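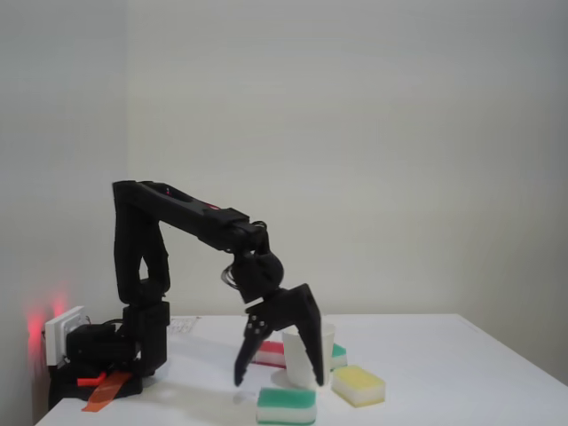
The Runent tabletop arm is supplied for use in classrooms, training rooms and small laboratories, and every unit is sold with the Runent Bench Practice Guide. The guide sets out the conditions under which the arm may be powered, moved and left standing. It applies to all handling tasks, including those with light goods. A paper cup standing among kitchen sponges, with the jaws open over it, is treated under the guide in the same way as a heavier load, and the operator is expected to complete the same checks before the first movement.

Updated September
By Celina Jasińska, Product Standards

Search products, manuals, parts Go

Scope of the guide

The guide covers single-arm stations on a fixed table. It does not cover arms mounted on carts or on the Jora rail, for which a separate document is available on request. Where a school or employer has stricter rules, those rules apply.

Station layout

The base must be secured before power is connected. The table surface should be plain, level and clear of items that are not part of the task. Printed sheets may stay on the table if they lie flat and outside the path of the arm. Cables should run from the base to the outlet by the shortest safe route and must not cross the working area. Cable loops at the wrist need enough slack for full rotation – they should be inspected at the start of each session and replaced if the jacket is worn.

Operation

One person is named as operator for each session. Hands stay out of the working area while the arm is powered, and objects are reset only after the operator has called a stop. The Brilari stop switch is placed within reach of the operator's free hand. New motions are run first at reduced speed, with the jaws empty. Soft and thin-walled objects are gripped at the lowest force setting that holds them.

Inspection and records

Screws at the jaw hinge are checked for tightness every nine sessions. The result is entered in the station log, with the operator's initials. Damaged printed parts are replaced and may not be glued.

Ordering information

Bench Practice Guide, printed, 71 pages: part 178
Station log, bound: part 255
Makowska table clamp, pair: sold separately

The guide is included with each arm at no charge. Additional copies may be ordered by part number through the education sales desk.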